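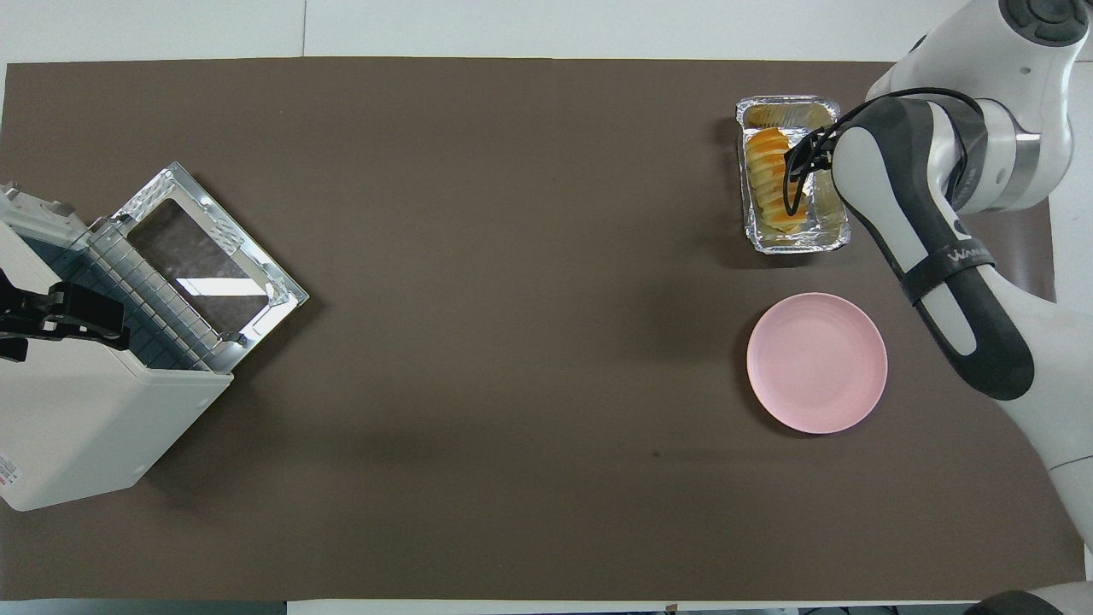

Bultero Bench Kit
Two-arm station for break rooms, test kitchens and small food counters

In stock: yes, ships from the Brastura warehouse
Item no. 618
Page updated Friday, July 24, 2026

What it does

Light, repeated food handling at table height. Picking slices out of a foil tray, loading a rack, plating. The dull part of the morning, basically. Your people keep the prep, the tasting, the customers and the final say on what goes out.

Sold to workplaces, not homes. Needs one person on shift who has done the half-day training. More than one is better.

In the box

Two arm mounts (arms ordered seperately, see below)
Black grippers, one per arm, thin fingers
Brown work mat, matte
Control unit with stop button on a long lead
Cable straps, spare finger pads
Printed setup card plus the same thing as a download

Not in the box: table, oven, trays, plates. Use what you have. Countertop ovens with a door that folds down work best - side-opening doors get in the way of the arm and we don't support them right now.

Sizes and numbers

Mount spacing, center to center: 823 mm
Max load per gripper: 500 g
Noise at one meter: under 80 dB
Power: standard wall outlet, one for the kit, one for your oven. Do not share a strip.

About the mat

People ask. It's there so the cameras get a plain background and so plates don't skate. Wipe down after each shift, let it dry flat. If an edge curls, turn the mat over and put something heavy on it overnight. Replacements are cheap, don't nurse an old one along.

Teaching it a job

No code. Somebody who knows the job guides the arms through it, saves it, runs it slow, fixes what's off. Then again. Plan on a full week before you trust a new task without somebody at the table, and longer for anything soft. Sliced bread and cake are hard on grippers. Set grip force low and work up. Slices leaning on each other want to come out in pairs, so teach the first pick and the last pick as separate moves.

Keep the middle of the mat clear. Tray and plate on one side, oven on the other, same spots every day. Mark them with tape if you've got more than one crew.

What changes for staff

Read this before you order. We have seen sites skip it and regret it.

The station is slower than a good worker. It will stay slower. What it does is keep going while that worker is doing something else, so the shift gets rearranged. At the Czarnecka canteen the morning crew went from standing at the toast line to walking between it and the counter. Some liked that. A couple didn't, they missed having one spot to be in, and the rota was changed twice before it settled.

Things to sort out with your crew first:

Who can hit stop (everyone, always, no questions after)
Who teaches new tasks, and is that in their pay
What happens on the days it's down
Camera footage - who sees it, how long it's kept. The cameras point at the table but hands and sleeves get in. Put the answer in writing and hang it up.

Hours cut on the strength of a brochure tend to come back as overtime. Run it for a month, then look at the schedule.

Safety and cleaning

Arms stop on contact. Hot surfaces don't. Keep hands out of the oven side when a task is running, and use the stop before you reach over. Grippers come off without tools, wash the pads with warm soapy water, no dishwasher. Don't let crumbs build up around the wrist joint. Cables strapped to the arm, never hanging loose near the door.

Options

Arm pair, fitted and calibrated on site
Fovia task software, second seat
Extra mat
Wide finger pads for rolls and buns
Training, half day, up to six people

Returns and support

Kit can go back within 30 days if it's clean and complete. Arms are by agreement. Phone support weekdays, email any time, we answer in order. Firmware from April or later needed for the slow-run mode, older units can be updated free - have the item number and your control unit serial ready when you get in touch, it saves alot of back and forth.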